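会社案内

ニローラ(Nilora)について

ロボットに仕事を教える会社です。正確に言うと、ロボットに仕事を教えるための「お手本」を、人間の手でつくる会社です。プログラムを書く人もいますが、社内でいちばん忙しいのは、かばんを掛けたり下ろしたりしている人たちです。親戚の集まりで職業を説明するのに毎回苦労しています。

本社はナノムリー(Nunomley)、遠隔操作の作業場はスターカナム(Starkunham)にあります。

はじまり

創業者のエラヘ・ババエイ(Elaheh Babaei)は、もともと産業用アームの据え付けをしていました。溶接や搬送のように、同じ物が同じ場所に来る仕事なら、アームは文句も言わず何年でも続けます。ところがある日、お客様から「ついでに作業着をフックに掛けてほしい」と頼まれ、3か月かけて動作を書き、納品の朝に作業着の生地が変わっていました。厚手になっていたそうです。

このときの動作プログラムは額に入れて会議室に飾ってあります。来客には芸術作品だと思われることが多く、あえて訂正していません。

布や紐のように形の定まらない物は、数式で追いかけるより、人がやって見せたほうが早い。当たり前のような話ですが、当社はこの当たり前を事業にしました。設立時の社員は7名で、うち2名は作業着を掛けるのがとても上手でした。

何をしているか

仕事は大きく二つに分かれます。

一つは、手持ちグリッパーによる実演です。ロボットの手先と同じように開閉する道具を人が持ち、家庭や事務所にある物を実際につかんだり、掛けたり、戻したりします。ロボット本体を現場に運び込む必要がないので、階段しかない建物でも、廊下の幅が心もとない建物でも作業ができます。腰にもやさしい方式です。

もう一つは遠隔操作です。スターカナムの操作席から本物のアームを動かし、その動きをそのまま記録します。こちらは操作する人とロボットの腕の長さが違うため、新人はまず、自分の腕がどこまで届くのかわからなくなるところから始めます。慣れると今度は、帰宅後に食卓の醤油へ手を伸ばす動作が妙に慎重になります。家族からの苦情は会社では受け付けておりません。

お預かりする作業で多いのは、荷物や衣類の掛け外し、棚の整理、食器の片付け、コード類の取り回しです。派手なものはありません。宙返りするロボットをお探しの方は、ほかに立派な会社がありますのでそちらへどうぞ。

現場のつくり方

実演は、なるべく普段のままの場所で行います。創業当初は白い壁の専用室を用意し、照明も均一にして、背景には何も置きませんでした。できあがったロボットは白い壁の前では大変優秀でした。お客様のところには白い壁がありませんでした。

以来、方針を改めました。廊下なら廊下、事務所なら事務所で、そこにある家具も掃除道具も掲示物もそのままにして記録します。コート掛けのような地味な家具も、廊下で使われる以上は廊下で相手をします。丸いつまみの付いたフックにかばんの持ち手がどう引っかかるか、隣のハンガーがどう邪魔をするか。人間が朝の出がけに舌打ちひとつで済ませている問題を、私たちは勤務時間を使って真剣に扱っています。

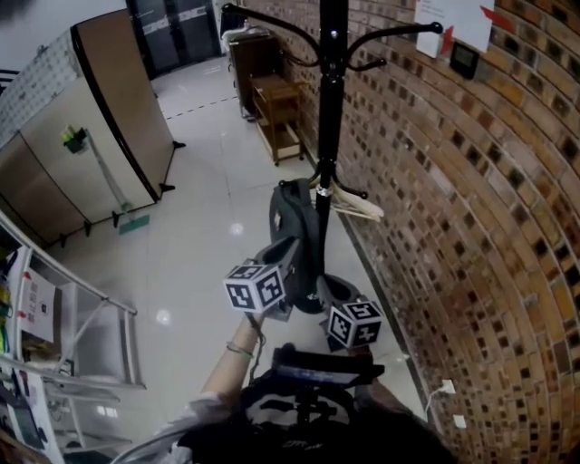

実演に使うグリッパーに、白黒の四角い模様が付いているのはなぜですか。

カメラの映像から、指の位置と向きを計算するための目印です。模様は一つひとつ違っていて、形と大きさがあらかじめわかっているため、映っていれば指がどこでどちらを向き、どれくらい開いているかを割り出せます。面がいくつもある立方体に付けておくと、手首をひねってもどこかの面がカメラに見えやすくなります。

記録の基準

一つの作業につき、お手本は400回分を標準としています。少なすぎるとロボットは覚えず、多すぎると人間が先に飽きます。この数字は技術部門と実演部門の長い話し合いの末に決まったもので、どちらも納得していないため、おそらく妥当なところなのでしょう。

失敗した回も捨てません。つかみ損ねて持ち直す動きは、ロボットにとって貴重な教材です。ただし「わざと失敗する」のは禁止にしています。以前試したところ、全員の失敗が芝居がかってしまい、それを学んだアームが、落としたタオルの前で一拍おいて手を止めるようになりました。反省しているように見えて社内では人気でしたが、お客様には不評でした。

速さについても決まりがあります。急がないことです。実演者はどうしても、慣れるにつれて動きが速くなります。本人は上達のつもりですが、ロボットの側から見ると、先生の板書が急に早くなったのと同じです。そこで各作業場には「いつもの半分」と書いた紙が貼ってあります。昼休みまで半分の速さで戻ってくる社員がいるのは、別の問題として対処中です。

もう一点、利き手について。右利きの実演者だけで記録したロボットは、左から差し出された物に対してよそよそしくなります。このため左利きの方の応募を歓迎しています。生まれて初めて左利きで得をした、という感想を複数いただいています。

マック・カーシー方式のこと

当社の資料に「マック・カーシー(Mac Carthaigh)」という名前がよく出てくるので、説明しておきます。記録した動きを実機で再生する前に、別の社員が映像だけを見て同じ作業をまねる確認手順のことです。まねた人が途中で迷えば、そのお手本は撮り直しになります。

手順としては地味ですが、これを入れてから実機での手戻りが減りました。副作用として、撮った本人と確認した本人のあいだに若干の緊張が生まれます。かばんの掛け方には人それぞれの流儀があるもので、肩紐から掛ける派と上部の輪から掛ける派の対立は、今も続いています。会社としては中立です。

働いている人

現在の社員は13名です。前職は、引っ越し業、歯科技工、人形劇、ゲームセンターの店員など、統一感がありません。採用面接では履歴書のほかに、絡まった延長コードを1本お渡しして、ほどいていただきます。速さは見ていません。どこで手を止めて考えるかを見ています。力まかせに引っ張った方も不採用とは限りませんが、その場合は営業をおすすめしています。

ババエイは今も月に何日かは実演に入ります。本人は「現場感覚のため」と言っています。記録の採用率は社内で下から二番目です。

ご依頼と見学

作業のご相談は、ナノムリー本社の窓口までお願いします。「こんな単純なことを頼んでいいのか」とよく聞かれますが、単純に見える作業ほど見積もりが高くなる傾向がありますので、遠慮は無用です。覚悟だけお持ちください。

スターカナム作業場の見学は10月から受け付けを再開します。操作席の体験もできます。所要時間は短めにご案内していますが、洗濯ばさみの課題に入った方は、たいてい延長を希望されます。

このページの最終更新:2026年9月10日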